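From: Grigoris Balaskas
To: Lencombe Wheelers list
Date: Wednesday, September 14, 2022
Subject: Re: Sunday route and the Faranon climb

Sulemana wrote:
> Is the Faranon road open again? In July they had it down to one
> lane below the quarry and we waited at the light forever. Also,
> what distance are we doing? The calendar says 53 miles but the
> route file I downloaded comes to a lot less.

The road is open. I rode it Monday evening and the light is gone. The new pavement stops at the second cattle guard, and after that it's the same patched surface as before. Watch the left side on the way down, where there's a lip between old and new.

On the distance, the calendar is right. The file on the site was the short option and I had it labeled wrong. I've replaced it, so please download it again. If you want the short ride, turn left at the church in Vorkix and you'll get 30 miles with most of the climbing taken out.

Plan for Sunday:

1. Meet at the Lencombe library lot. We roll out at 7 sharp. Park along the back fence, the front spaces are for the farmers market.

2. Easy pace to Vorkix, two abreast on the river road and single file once we reach the highway shoulder. Bathrooms are at the park on the right. 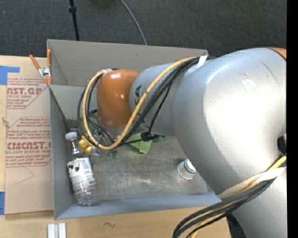

3. Faranon climb. Go up at your own speed and regroup at the top by the water tank. It was windy up there Monday and I wished I had brought a vest.

4. Descend to the store and stop for food. They take cards now, but the machine was down the last 2 times I went in, so bring some cash.

5. Back by the canal road. There's loose gravel at the bridge end. Call it out for the riders behind you.

Bring two tubes. Last month three people flatted on the canal road and we ran out of spares in the group. Lights would be good too, the first half hour is pretty dark this time of year.

If it's raining at 6 I'll post to the list and we'll move it back a week. If you don't see a message, we're riding.

I still have a pair of gray long-finger gloves, size large, from the August ride. Tell me if they're yours and I'll put them in my bag.

Grigoris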